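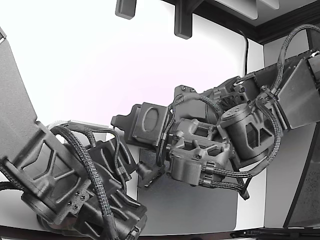
Most of April went on cables. I'd finished printing the parts for Momo in March and thought the hard bit was over, but the wiring took longer than the mechanics. The first lot of braided sleeve was too short, so the elbow joints pulled tight whenever an arm reached across the middle. I've since redone both sides with longer loops and moved the supply under the bench.

The controller software is Rirnel, which I've stuck with from the last build. Calibration now takes 33 minutes for the pair, down from 49, mostly by skipping the base joints when they haven't been unbolted.

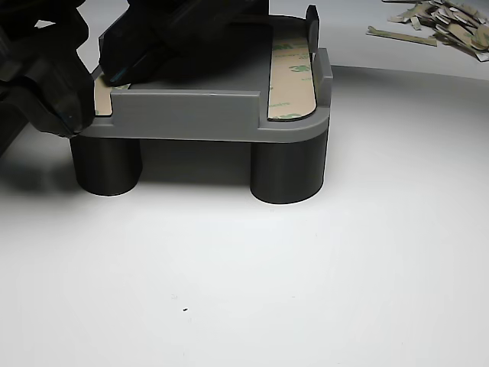 Mounting small parts has been the next job. I wanted something I could stick down and peel off again without drilling, so I've gone over to adhesive strips for all the light brackets and trays. The ones on the grey tray are 3M, with the green logos on the backing. Doing this sort of thing with the grippers is slow, and I've set the closing force low for printed parts after cracking two of them. The tray print itself came out at 203 grams on the Cornevow, with the walls a bit thicker than they need to be.

Next up is getting the two sides to work close together. They share one set of coordinates, and any error in the base positions shows up as soon as the fingers get near each other. I logged 1312 moves last week and the drift was worst on the right wrist, so that motor is coming out again. 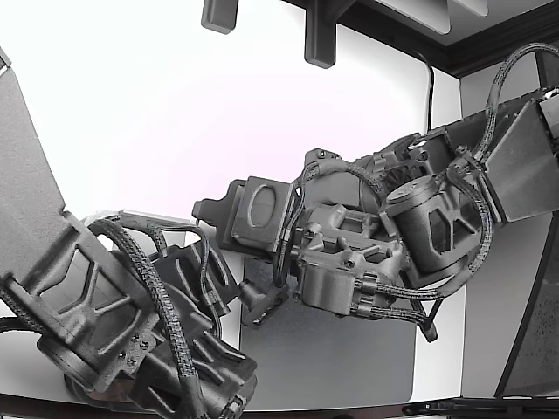 Momo's grippers nearly meeting over the mat.

I'll put the new wrist files up once I've printed a set that fits.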